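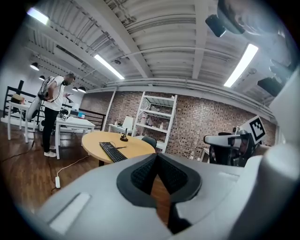 History of Photography: Handout 7
Shutters before the First World War

Early exposures were made by removing the lens cap by hand, and plates were slow enough for this to serve. Faster dry plates called for a mechanical shutter. Students should be able to distinguish the two main types – the leaf shutter, placed in or near the lens, and the focal-plane shutter, which moves a slit across the plate.

A slit takes time to travel, so a fast-moving subject may be recorded with a slant. Wheels in early motor racing photographs are often cited.

Reading for Thu 12 March: Stergiou, chapter 7, pages 123 to 195. Written questions should be sent to Dr Mösli before the seminar.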